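**Balloons at a 75th — am I going to regret this?**

**marlo_in_bustdale**
My mother-in-law turns 75 in September, and somehow the whole party has landed in my lap, which I don't mind at all because I love her to bits. We've got the Lasside hall from Friday lunchtime, and my niece has her heart set on a balloon arch over the cake table. A big one! She found a kit online from a seller called Gullberg with a little electric pump, and she's been sending me links every evening after supper.

My worry is timing. The party doesn't start until six on Saturday, but Friday is the only day I have enough hands to help. If we blow everything up Friday afternoon, will we walk in on Saturday to a droopy mess? Just air, no helium. The color is light blue, because that was the color of the kitchen in her first house and she still talks about it.

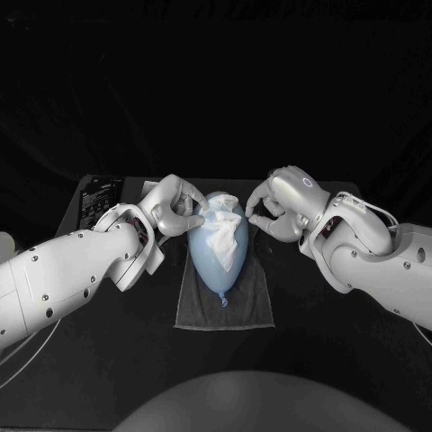 **pennywhistle** Friday is fine, Marlo, please don't lose any sleep. Air-filled latex will hold its shape for days if it stays out of the sun and away from a heater. I did my son's graduation two nights ahead and the arch was still up the following week, mostly because I kept walking past it and feeling too fond of it to take it down. Helium is a whole different animal and I wouldn't do that the day before.

One thing, though. Don't fill them all the way. Blow each one up, let a little out, then tie it. The tight ones are the ones that go bang in the middle of the speeches.

**oldtimer_gus**
I'm going to be the grump here and say I'd skip the arch altogether. We had one at our anniversary, and it ate up an entire afternoon that my wife and daughters could have spent sitting on the porch with a cold drink. Then there was all that rubber to throw out. Flowers on the tables, a good cloth, some old photographs on a string, and you're done by three o'clock. People remember the photographs.

**pennywhistle**
Gus, I'm with you on the photographs, but some of us like the afternoon part! My sister and I had our best talk in years tying balloons on a hall floor. She can do both, surely.

**Haruto Shibata**
I've done a good number of these for our church and I come down somewhere in the middle. Friday is okay for the small and medium ones. I'd leave the big ones until Saturday morning, as they lose their shine overnight and the big ones show it most. They turn a bit chalky and no one can talk me out of minding.

On Gus's point, the time gets away from people because they do it in the wrong order. Build the frame first, then tie your balloons in pairs, then twist two pairs together into a cluster and push it straight onto the frame. If you blow up the whole lot first, you'll be chasing them across the floor until dinner.
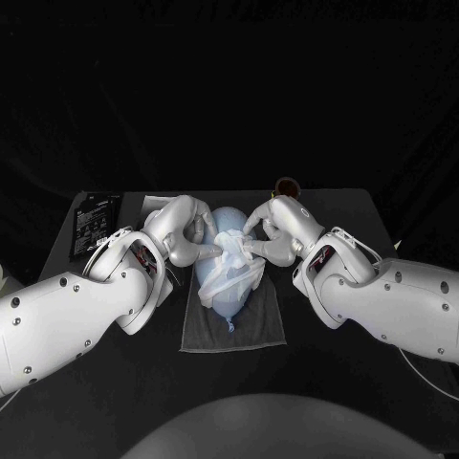 Tying is where most helpers slow down, and it's worth ten minutes of practice before the day. Pull the neck out long, wrap it around two fingers, tuck the end through and let it slide off. You want a small twisted nub right at the narrow end, like the one on that blue balloon on the gray towel, with the round part left alone above it. If you tie too far up you squeeze the air into the body and it gets tight, and then you're back to pennywhistle's bangs during the speeches. Anyone with sore hands should be on pairs-twisting duty, where the work is much kinder.

**oldtimer_gus**
All right, that's sensible. I still say flowers. And whatever you put up, please take it down the same night and don't leave it for the hall people. Some of the folks on here wouldn't believe what I've swept up.

**marlo_in_bustdale**
Oh, you are all so kind, and Gus, I've taken the string of photographs and I'm keeping it! My husband has been up in the attic since breakfast and has already come down with her wedding picture and one of her on a moped, which she is going to pretend to be cross about.

So I think it's small ones on Friday, big ones Saturday morning, and Haruto's order for the frame. One more question, if you can stand it. Is the pump worth the money, or do I just line up the teenagers?

**pennywhistle**
Get the pump! Teenagers last for a dozen each and then they're dizzy and on their phones. Mine is a Vaher, it's loud as anything, but I've had it for years.

**Haruto Shibata**
Pump, yes. Let it rest now and then so it doesn't overheat, and bring an extension cord, because the outlet is never on the side where you want the cake.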